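Re: [bench-arms] Finger pads for clear plastic tubes?
From: Shayne Sheehan
To: bench-arms list

Hamidreza Ghasemi wrote:
> Hi all. We're trying to get our arm to lift small clear test tubes out of
> a rack and pour them, and the stock fingers are driving us up the wall.
> Either the tube spins in the grip when the wrist turns or it gets squeezed
> so hard that it won't let go cleanly afterwards. Has anyone compared the
> Jenier fingers with the Driltitz ones on something this slippery? Also, do
> people bother with a wrist camera for this or is the head camera enough?
> We've got money for one or the other before the end of September, not both.

Hi Hamidreza,

Yes! We've been at exactly this for weeks up at Tronthorpe and I've been meaning to write it up, so you're getting the unpolished version. Erzsébet Borbély did most of the controller side and I mostly swore at fingers.

Short answer first: if it were my money I'd buy the fingers and put up with the head camera. Long answer follows, get a cup of tea.

Our test is a pour. There's a clear rack with coloured water in a tube, a plastic cup or beaker to pour into, and a pink funnel that we use for some of the runs (Kinga Nyitrai found it, and the pink is a blessing on that white table). We did 50 tries with each set of fingers, same arm, same evening light as far as we could manage it. I've put in a few head camera views so you can see how much, or how little, it gets to work with.

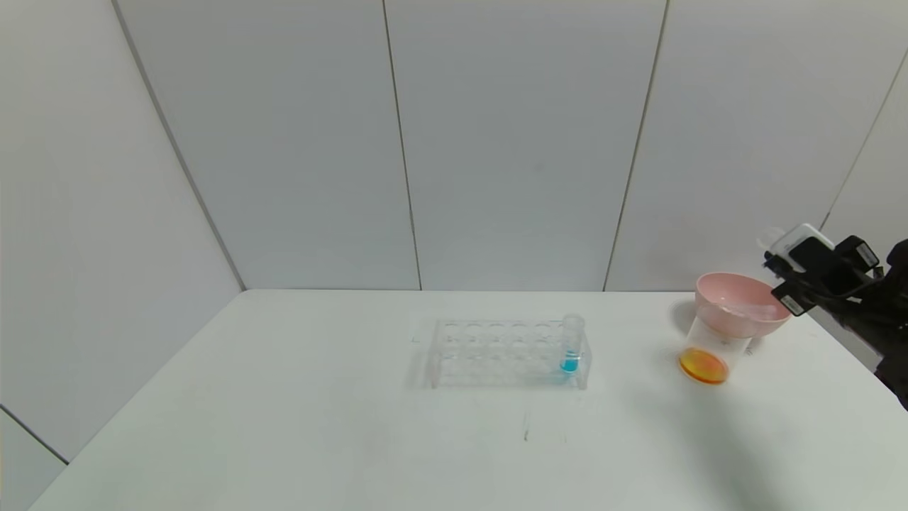
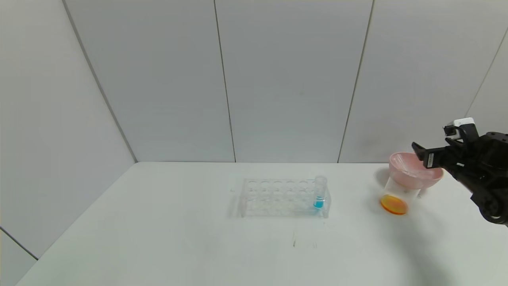
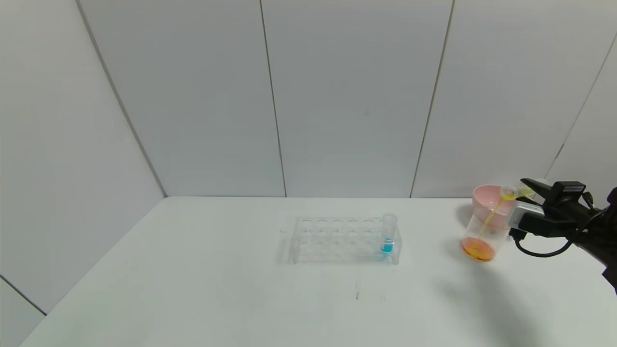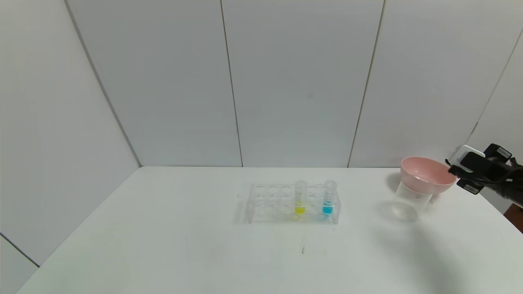

All four are from the head camera, and the third is the one with a pour going on.

1. Fingers

The Jenier pads are soft and a bit tacky, and they were lovely for the first dozen goes. Then they picked up dust and the tube started to creep when the wrist turned. Wiping them down brings them back, but you do have to keep wiping. Out of 50 we called 34 good, meaning the tube came out, got poured and went back without anyone reaching in.

The Driltitz ones are harder, with a shallow groove down the middle. I didn't like them at all to begin with, they feel like clothes pegs. We got 36 good from those, so there's nothing in it on the numbers, but the way they fail is very different. The Jenier pads let the tube twist a little and you end up pouring over the side of the cup. The Driltitz ones either have the tube or they don't, and if they don't you know straight away and can have another go. I'd take that any day. Pravesh Potgieter disagrees with me and thinks we should have cut a groove into the soft pads, which we may yet do.

On your squeezing problem: have you tried opening in two stages? We open a hair, wait, then open the rest. Erzsébet put that in and the tubes stopped coming away with the finger. It's a tiny change and I wish we'd done it in the first week.

2. Camera

The head camera is fine for finding the coloured water and hopeless at finding the tube round it. Clear tube, clear rack, white table, what did we expect. Have a look at the second view and try to pick out the edges of the cup under the funnel, and then imagine being a piece of software. We gave up on outlines and went for the blue, then worked upwards from there to guess the rim. That does well enough as long as the tube is upright.

We borrowed a wrist camera off the Manalo people for a few days. Much better for the last bit of the approach, no argument. But our cable snagged twice on the wrist turn, and once the tube is in the grip it blocks half of what you want to see anyway. If you do go that way, leave far more slack than you think and run the whole turn slowly before you let it loose.

3. Controller

We wait 2000 milliseconds after the grip closes before lifting. Yes, it's ages, and yes, it looks daft when you're stood watching. We tried bringing it down and the first thing to go was the lift out of the rack, where the tube would catch on the edge of the hole and tip. I suspect our rack holes are on the snug side, so you might get away with less.

Pour speed matters more than I'd thought as well. Too slow and it dribbles back down the outside of the tube, and then your pads are wet and you're back to the slipping. We now tip briskly to start with and ease off at the end.

What rack are you using, and how much room is there round the tube? If it's a tight fit I can send over Erzsébet's lift settings, though they'd want adjusting for your arm. And if anybody else on the list has tried the groove in soft pads idea, please shout before Pravesh gets the knife out.

Cheers,
Shayne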